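Thursday, March 20, 2025

Back on the Colter project all day. I left the house at a decent hour for once, got the good parking spot at Butholm, and then spent the morning moving the same bottle of tea from a table to a refrigerator and back again. My mother asked on the phone last night what I do now and I said "drinks."

For the record, because I'll want it later: until last August I stocked break rooms for Covico. I had a van, a route of 31 kitchens, and a key ring that pulled my pants down on the left side. I knew which law office hid the good seltzer and which one left notes about the oat milk. Then the route got folded into two bigger routes, and those of us who were left over were offered "a transition into automation." I pictured a desk. I did get a desk, in fairness. It's the one the bottle stands on.

The work goes like this. I put the bottle out, I step back, the robot is told to pick it up and take it to the upper compartment of the refrigerator, and I write down what happened. Then I reset everything and do it over. The target for the week is 600 attempts, entered in Văn, the tracking software, which logs you out if you stop to think.

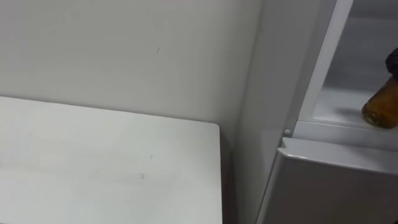 What I hadn't understood before I came here is how much of my old job was stuff I never noticed doing. I used to open a fridge with my hip while holding a case of sodas and talking to the receptionist about her knee surgery. Labels out, old ones to the front, sniff the half-and-half. If you'd asked me to write down how to do it I would have given you one line. There is now a document for putting a drink in a refrigerator and I've contributed to it, mostly in the part called Exceptions. My favorite entry is "shelf already has a birthday cake on it." The engineers thought I was kidding. I asked if any of them had ever worked in an office.

They're nice, by the way, the engineers. I came in ready to dislike them and had to let it go by the second week. They ask good questions and then they write down the answers, which in nine years of route meetings I never once saw a supervisor do. One of them wanted to know how I decide a bottle is "put away" and we talked for most of a lunch break about it. I say it's put away when I stop thinking about it. That did not go in the document.

The pace gets to me, though. On the route I could do a whole kitchen in the time it takes to set up, run, and write up a few of these. You stand there with your hands twitching. I've caught myself leaning toward the bottle as if I could help by having good posture. In the first month I was told twice to stay behind the tape, and I was told it kindly, the way you'd talk to a grandfather near a stove.

At lunch the talk was all about the rollout again. Covico sent everyone a memo with the word "empower" in the subject line, so of course people have been reading it like a ransom note. The part that matters is that they want to try Colter at one big client next year, overnight, when the kitchens are empty. The memo says it will "free up route staff for customer-facing moments." I had 31 kitchens' worth of customer-facing moments and they were all about the coffee machine being broken. 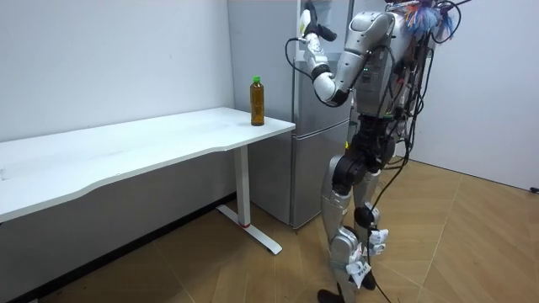

One of the drivers still on the route said over his sandwich that he wasn't worried about the robot at all, he was worried about whoever decides how many kitchens go on the list once there is one. His route went up by a third after the merger and that was with no machine involved, only a spreadsheet. He figures the overnight part will get done at night, more or less, and in the morning there'll be one person driving to 80 kitchens to fix whatever went in sideways, and that person will be called a specialist and get a vest.

I didn't have much to say to that. I already have the vest.

Somebody else pointed out that the overnight shift used to be a way in for people who had kids at home in the daytime, or a second job, and that you couldn't find a line about them anywhere in the memo. Also true. I looked for it again this afternoon. There's a whole paragraph about reusable cups.

Afternoon went slower. My knees have opinions about the floor in that room. We changed where the bottle starts, closer to the front edge of the desk, and so everything I'd gotten used to in the morning had to be gotten used to again. 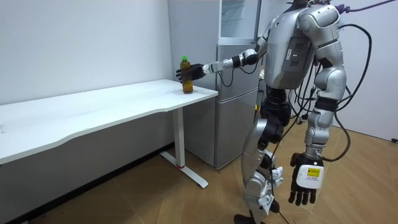 I have to admit there's a part of it I like, and I wouldn't say so at lunch. When you've done one small thing for years, it's strange and sort of flattering to have a roomful of educated people take it seriously. They talk about grip and reach and what counts as upright with completely straight faces. I went home one day last week and loaded the dishwasher slowly, just to see what my hands were up to. My wife asked if I was having a stroke.

And then there's the other part, where I think about what I'm teaching it for. I go back and forth. Some days I figure my back was going to quit before the route did, and I'd like whoever comes after me to have a better back at fifty than I've got. Other days I think about the receptionist with the knee. She had the second one done in the fall and I heard about it from somebody else.

I asked the lead today whether there'd be a job for me once the 600s stop being needed. She didn't give me the memo answer. She said she didn't know, that she'd argue for it, and that they'd need people who know what a real kitchen looks like for as long as real kitchens are disgusting. I took that as a fairly long contract. I also asked for it in writing and she laughed, and then she saw I meant it and said she'd send something Monday. We'll see.

Văn went down at a quarter to four and took my last batch of notes with it, so I redid them from memory on the back of a parking receipt. I then got an automated message congratulating me on my first 100 entries, which I passed sometime before Christmas.

Took one for the notebook anyway: 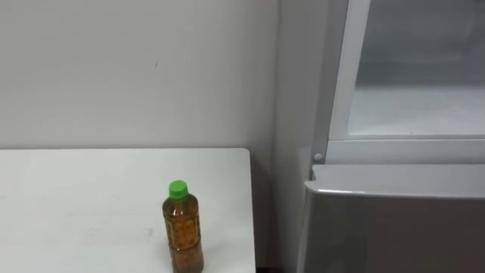 Tea on the table, fridge at right. Butholm.

Tomorrow they want to start on cans. I said cans roll. They wrote it down.

Need: new insoles, bread, call the union office back before noon, return the van key I found in my winter coat. I keep meaning to hand that in and then I keep putting the coat back on.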